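Dagmar had carried the small key for 641 days – in coats, in shoes, once in bread.
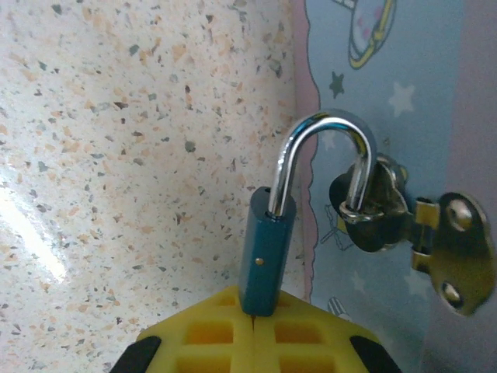

*The blue padlock, its shackle open in the brass ring.*

"So, open," said Teemu.

She did not answer. Her father's letters had waited long enough, and she wanted to read them alone. Teemu went to make tea.
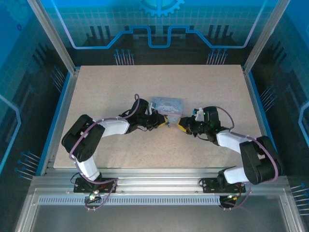

"Did he write to you also?"

"Only 2 times, and both were about the weather."

She put the key back in her pocket and called Teemu to come and sit.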